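Setting a stop-loss before a scheduled economic announcement

Spreads on currency pairs widen in the minutes either side of a central bank decision. A stop placed at its normal distance can be triggered by the spread alone. The steps below assume the Hendricks platform, desktop version, with an account held in Canadian dollars.

1. Open the Calendar tab and filter by High impact. Note the release time in your own time zone.

2. Open the position and record its normal stop distance. The worked figures use 25 pips.

3. In Order Settings, change the stop type from Market to Guaranteed. The premium is displayed before you confirm and is charged only if the stop is triggered.

4. Check free margin. A guaranteed stop raises the requirement on the position; in the worked figures it goes from $700 to $1125. If free margin is below the difference, reduce the position first. 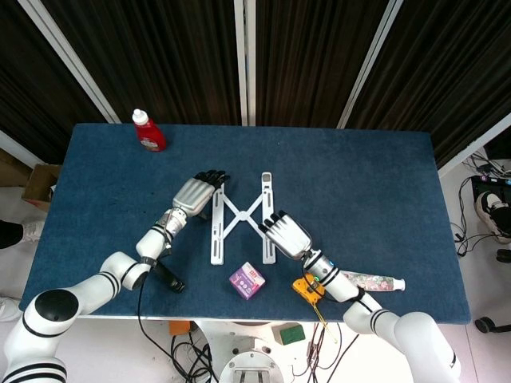 Dresov commented that step 4 fails on the mobile app, where the margin figure does not refresh until the order ticket is closed and reopened, and asked whether a pending order is treated the same way. It is. The requirement is calculated when the pending order is placed and again when it fills.

5. Confirm the change at least 25 minutes before the release. Guaranteed stops cannot be added or moved once the pre-announcement window begins.

6. After the release, wait for the spread to return to its normal range before switching the stop type back to Market.

Stops set on a Friday decision remain in force over the weekend.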